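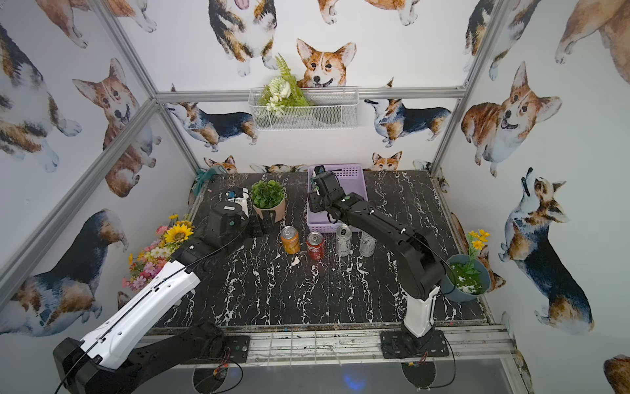

mossbowl
A plastic basket is fine for onions, but for drink cans I would never use one without a tray under it. One can leaks a little and the whole table is sticky the next day. I speak from experience.

Posts: 1237

tealcloth
Thank you for the quick answer, mossbowl. My question was perhaps not clear, so I try again. I want to keep the drinks on the black table with the white veins, in the lavender basket, and I don't want to buy furniture for it. The basket is from Forkent and it has openings in the sides. Is it better to have the cans standing, or can I lay them down to fit more? At the moment I do a little of both, and I am not satisfied.

penny_drawer
Standing, always. When they lie down they roll each time you take one, and you cannot read what you are taking.

oldcrate
I don't agree with this. In a low basket it's no problem if they lie down, as long as the bottom layer is full. I keep 500 ml cans like that in a Bermúdez crate and they don't go anywhere. The short ones roll more, I admit.

penny_drawer
A crate has straight walls, oldcrate. Most plastic baskets get wider at the top, so the second layer slides. Try it before you recommend it to people.

oldcrate
I did try it. For two years.

tealcloth
Please, no fighting about cans. I did a small test in the evening with what I had in the house. If all of them stand, they look nice and it is easy to choose. If one lies down, the others lean on it and I have to move two to get one out. So for the small basket I think penny_drawer is right, and for a deep crate I can believe oldcrate.

The other thing is the decoration. My sister says there are too many plants for one table. I have the round green one in the light pot, the flowers with the big sunflower, and the moss in the gray-blue pot. The round one and the flowers are artificial, so they need no water, only dusting. I like them together with the corgi wallpaper — it makes me smile when I come in — but maybe she has a point. 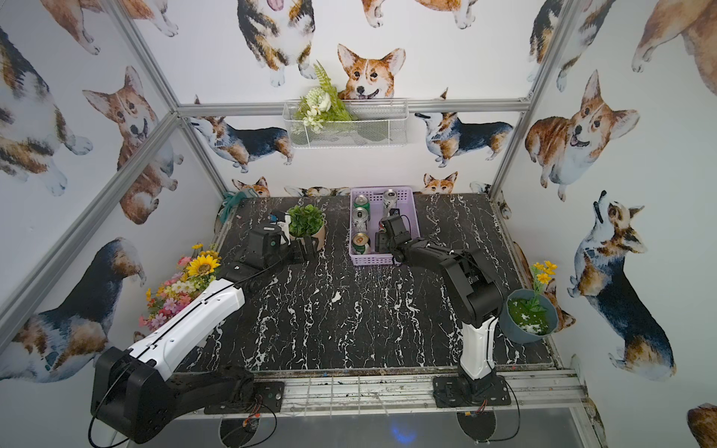 I would prefer to keep the basket at the back, in the middle, and leave the front of the table free for working. The sunflower could move to the windowsill if it must. The moss stays, about this I don't discuss.

mossbowl
As you can guess from my user name, I vote for the moss. But I repeat, put a tray under the basket.

fernhill_k
What about the teal cloth at the back corner? If you fold it flat and put it under the basket, you have your tray for free, and the basket doesn't scratch the surface. Corgis are a very good choice, by the way! Where did you find the paper?

tealcloth
The paper is from the Pornon shop, I bought it in August on sale. I don't know if they still have it. The cloth is a good idea, but I use it for wiping, so I would need a second one.

penny_drawer
A cloth will not stop a leak. It only hides it until it smells.

mossbowl
Exactly. Tray.

tealcloth
All right, I will look for a tray. Does somebody know one that is 90 mm high or less? I don't want it to cover the openings of the basket.

oldcrate
An oven tray is lower than that. You probably own one already.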